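Plarley busca personal de limpieza y cuidado de moquetas
Oficinas de Prisham, edificio Lockwood

Publicado el 30 de julio de 2019

Plarley es una empresa de mantenimiento de interiores y necesitamos incorporar 4 personas para el servicio de moquetas en el edificio Lockwood. Los contratos comienzan en octubre y tienen una duración inicial de 21 semanas, con posibilidad de prolongación.

El trabajo consiste en aspirar los pasillos y las salas, tratar las manchas, revisar las juntas y avisar al encargado cuando una pieza se levanta. En total son alrededor de 3,720 metros cuadrados, repartidos en dos plantas. La mayor parte de la moqueta es gris moteada, un color en el cual el polvo se ve poco, y por este motivo pedimos personas atentas y con paciencia.

Se requiere:
Experiencia mínima de 2 años en limpieza de oficinas.
Conocimiento básico de los productos para fibra textil.
Español hablado suficiente para entender las instrucciones de seguridad.
Disponibilidad para el turno de tarde.

Ofrecemos formación pagada durante los primeros días, ropa de trabajo Hivis y transporte desde la estación de Prisham. El salario se comunicará en la entrevista, según la experiencia de cada candidato.

Las personas interesadas pueden enviar su currículum, con una carta breve, a la oficina de personal de Plarley. Les rogamos que indiquen en el asunto "Moquetas Lockwood". Contestaremos a todas las candidaturas.

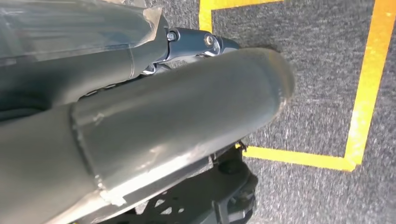
Moqueta gris moteada.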